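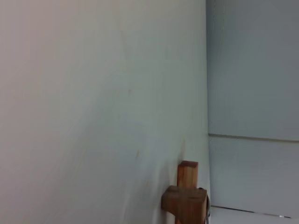

How long should you leave a freshly painted wall before hanging anything on it? Two weeks, if you can stand it.

Jul 5, 2020 – by Liesbeth Hendriks
2 min read

I can't stand it, of course. I finished the hallway in June and had a hammer in my hand by dinner. The tin from Claeys cost me 41 dollars and came in a white so tasteful it makes my coats look guilty.

So the frames are still in the Stokton box – along with the hooks, the level and my good intentions. My sister says bare is a look. She also owns no books.

Recent posts
The Palley shelf, revisited
Rudard hooks and other regrets
What I keep in the hall closet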